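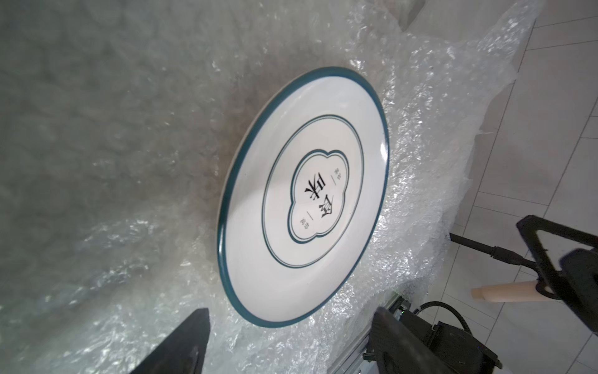 What did visitors see at the open day?
They saw one arm, one person beside it, and one task repeated many times: take a plate and wrap it for packing. The day was in September, a Sunday, from ten in the morning. This file describes the recordings we kept from it.

Doltura open day recordings
README, second version

Background
Doltura is a small workshop that builds packing tools for shops that sell dishes. We opened the doors so that customers and neighbors could watch the plate wrapping work in the state it is in, with the mistakes included. Facundo Fuentealba operated the arm in the morning and Farzana Rathnayake in the afternoon. Farzana also wrote this file, so please send her the complaints.

What is inside
The set has 96 episodes. One episode starts when the operator says "ready" and ends when the plate is put in the tray or when the operator stops the arm. The wrist camera recorded all episodes. A second camera on a stand recorded too, but people walked in front of it, and we have left that video out.

Folders
govirar/ contains the morning session
biswas/ contains the afternoon session
notes/ contains the operator notes, one text file for each episode

The folder names are the names of our two control programs. Govirar moves slower and closes the fingers in two steps. Biswas closes them in one step. Do not mix the two folders in training without keeping the label, because the finger position is saved in different units. We will correct this in the next version.

How the demonstration was done
The operator moved the arm by hand control for the first 50 episodes. After that the program did the first grasp alone and the operator took over for the folding. Visitors could ask for a plate to be turned or moved before the start, and many did. For this reason the starting positions are less regular than in our usual recordings.

Each group watched for 15 minutes. A visitor from the shop Anel asked why we do not use suction. We tried it last year with flat plates and it worked well on the plate, but it did not help with the wrap, and changing the tool took too long.

Known problems
The bubble wrap shines strongly under the ceiling lights. Depth values on the plastic are not reliable and we advise you to ignore them.
In the morning folder the clock of the gripper log is late by 140 milliseconds. The video time is the correct one.
Sound was recorded by mistake and has been removed.
Some notes are in Spanish. Facundo will translate them when he has time.

Use
You may use the recordings for study and for teaching. For any other use, write to us first. If you publish results, please mention the version of this file and which folder you used.

Changes
Second version: sound removed, episode notes added, spelling of two file names corrected.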